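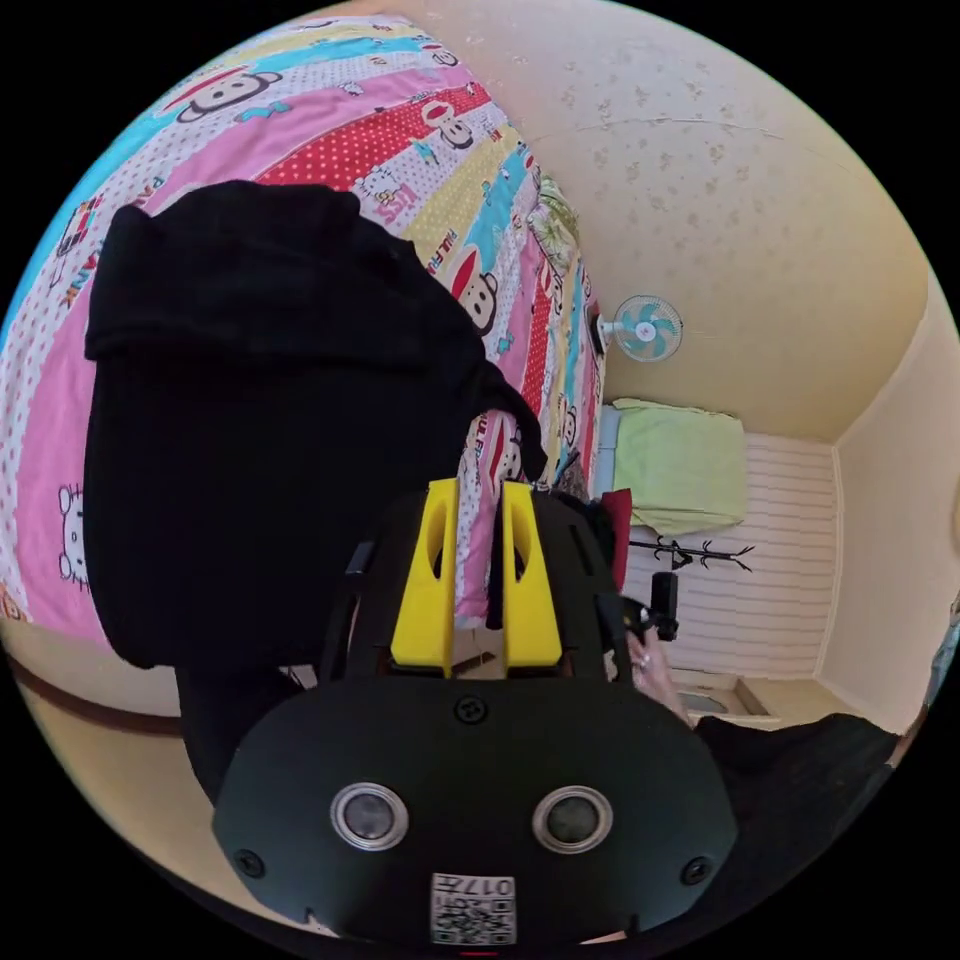
Nidemden is looking for 6 drivers to live with a small car for 21 days and tell us what it's like. We write buying guides for people choosing their first or second car, and we want to hear from people who do the school run, the weekly shop and the odd long trip to see family. You don't need to know a thing about engines! If your idea of a test is whether a bedspread, something like the one with the pink, yellow and light blue stripes, will go in the boot without a fight, you're just who we want.

The cars are the Flotow hatchback and the Polat estate, both petrol, both manual. You'll collect yours from our yard in Namcombe and bring it back there at the end. Insurance, road tax and breakdown cover are on us, and so is the first tank of fuel.

What we ask of you

Drive the car as you would your own, on your usual roads. Fill in a short diary (a few lines a day is plenty) and come to 4 group chats, which are held online in the evening. We love a good moan about cup holders or a fiddly fuel cap, so don't hold back.

Who can take part

You need a full UK manual licence, held for at least two years, with no bans. You should live within easy reach of Namcombe and have somewhere legal to park overnight. Dogs and child seats are very welcome, smoking isn't.

The test runs in August. Your diary will feed into our next small car guide, which goes out to 4000 readers, and we can print your comments under a first name or leave your name off.

To apply, send us a few lines about the car you drive now and what drives you mad about it. Applications close on 11th May, and we'll reply to everyone.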